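Sorting by color or by shape? (toy blocks, three bins)

Started by flallatden_mom

flallatden_mom wrote:
03/02/2018
OK, block people, I need opinions. We have a big tub of the kids' building blocks, hand-me-downs from my cousin Seija plus what we already had, and it has been one giant mix for years. My six-year-old can't find anything and dumps the entire tub on the rug every single time. I bought open bins, the kind with the tapered front, and I'm trying to decide if we sort by color or by piece type. My husband says type. I say color. Who's right?

waynelandry wrote:
Type. Always type. Color sorting looks great for a photo and then you spend ten minutes digging for one little 2x2 in a pile of identical green. Your eye picks out a different color much faster than it picks out a different shape. Try it some time - put one blue piece in with a hundred green ones and you'll see it right away. Put one odd-shaped green piece in there and good luck.

sobia_c wrote:
Wayne, that's fine for a grown man with a hobby room. She said SIX. My two can put red with red half asleep, and they've been able to since they were three. If I asked them to sort plates from bricks from slopes I'd be doing it myself every night. The best system is the one the kids will do without you standing there.

waynelandry wrote:
I don't have a hobby room, I have half a closet. But fair point about the kids.

endale17 wrote:
We did color first, then split the big colors by type once they got to be too much. Gray was the first to need it. Gray is always the first to need it.

flallatden_mom wrote:
Ha, we have almost no gray! It's mostly red, green and blue with some yellow mixed in. How big are everybody's bins? I'm worried mine are too deep and the small stuff will just sink.

endale17 wrote:
Shallow is better. If they can't see the bottom they tip it over, and then you're back to the rug. Also go open-top. We had the ones with snap lids and the lids were under the couch by May.

s_bajwa wrote:
I'm on team color, and I'll tell you how we do it at our house, for what it's worth. Every bin is the same color as what goes in it. Blue bin for blue, green for green, red for red. No reading needed, no picture labels to peel off and stick on the dog. I fought with labels for a long time (Awan brand, don't bother, they curl up in the corners) and the colored bins did away with all of it.

The other thing is, do it on a table. The floor is a trap because you end up sitting in it, and your knees will let you know about it the next morning. I line the three bins up side by side, right up against each other, in the middle of the table, and leave the space in front clear for whatever still has to go in. 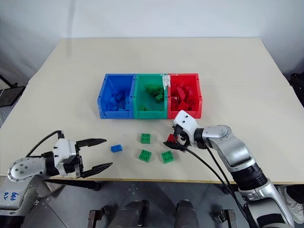 I go one color at a time, too. If I grab whatever is closest I start making mistakes, but if I'm only after green then I'm only looking for green and it goes quick. My daughter likes to do the last few by herself, so I leave her a handful. And don't worry about stacking them nicely in the bins! A heap is fine. They're going to be a heap again in an hour anyway.

sobia_c wrote:
One color at a time is so smart. We've been doing it all at once and there's always a red one in the blue.

waynelandry wrote:
I still say when she's nine she'll want them by type and you'll be doing this over again.

s_bajwa wrote:
Then she can do it over again, Wayne. She'll be nine.

alistair_r wrote:
What do you do about the yellow, though? Three bins, four colors. And if you've got a bunch of minifigures and wheels, those don't really have a color.

s_bajwa wrote:
Wheels and people go in a shoebox here. Yellow I'd just get a yellow bin. If the store is out, use anything you have and stick a yellow brick on the front with a bit of putty.

flallatden_mom wrote:
Shoebox, love it. OK, I'm going color, and I'm telling my husband it was the internet's decision. He can have the wheels to sort by type if he wants. Does anyone wash theirs first? Seija's batch is kind of sticky.

endale17 wrote:
Mesh laundry bag, cool wash, then spread them out on a towel overnight. Take anything with a sticker or a motor out first.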